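5.3 Recording a hand demonstration (lacing task)

The Skerko head unit records the operator's hands from above while the task is done at normal speed. The recording is later replayed to the Clanus arm controller as a reference path. Read section 5.2 before you begin.

1. Place the pair on the floor with both toes pointing away from you.
2. Put on the head unit and tighten the rear strap.
3. Look down until both shoes are inside the guide lines on the Bustos monitor.
4. Press REC and wait for the second tone.
5. Take one lace end in each hand and draw the lace tight, starting at the lowest crossing. Keep your fingertips in view.
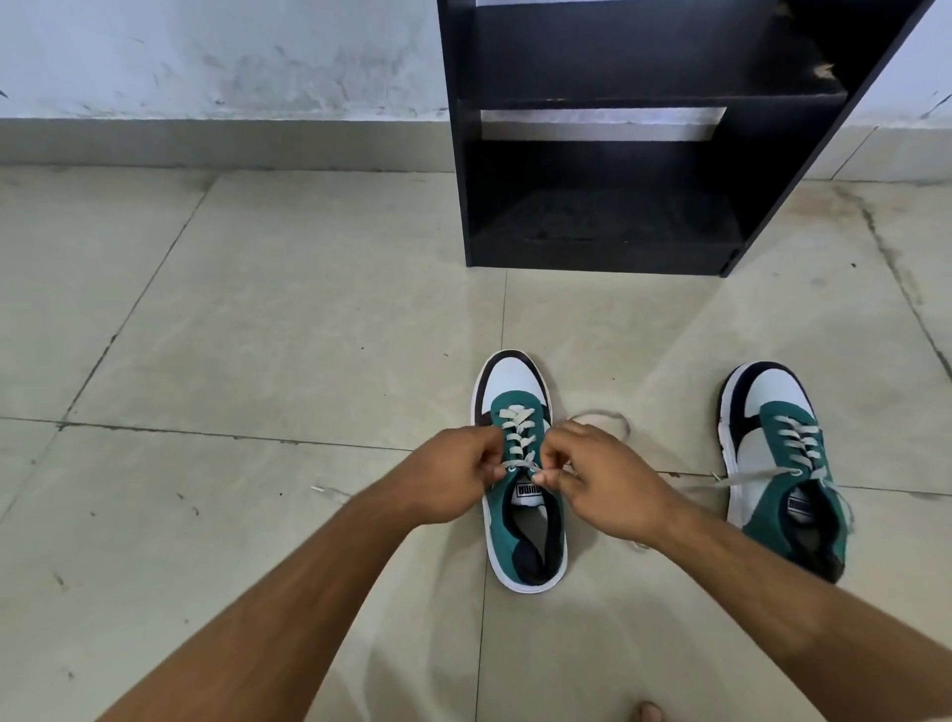 Figure 5-4. Tightening the lowest crossing, operator's view.

6. Work towards the tongue, one crossing at a time. Pause briefly after each pull - the segmenter uses the pause to split the recording into steps.
7. Let go of both lace ends before you move to the other shoe.

NOTE: Loose lace may lie on the floor between the shoes. Leave it there unless it covers the eyelets.

CAUTION: Do not lean forward so far that your forearms hide the shoe. Frames with hidden hands are dropped, and a recording with more than 120 dropped frames is rejected with code 627.

Moving the pair is recorded as a separate task. Select PLACE on the monitor, then grip each shoe at the heel opening, one hand to each shoe. Keep the toes pointing away from you.

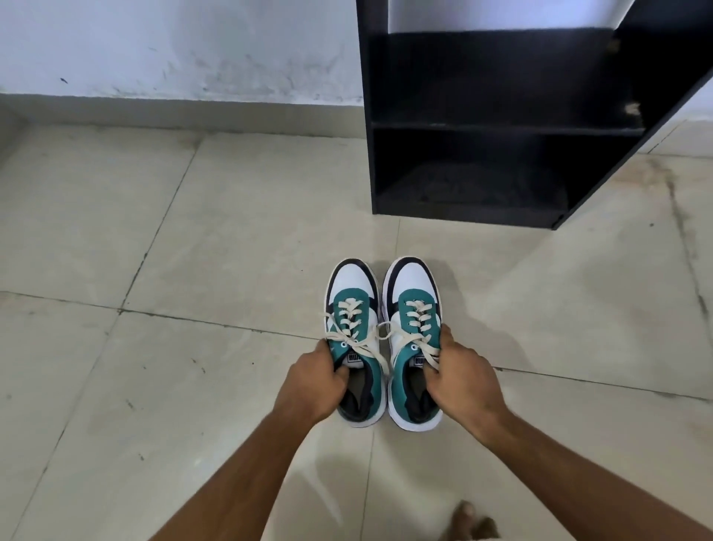 Hold the grip still until the monitor shows GRIP SET, then make the move in a single motion. If either hand slips, press CANCEL and start again from step 3. Do not correct the grip during the move - the controller will copy the correction.

8. Press STOP. The file is saved to the Pancombe folder under the operator's name.
9. Check the length. Recordings over 300 seconds must be split before upload.

Questions on rejected files go to Delia Cabral, demonstration data. Quote the error code and the task name.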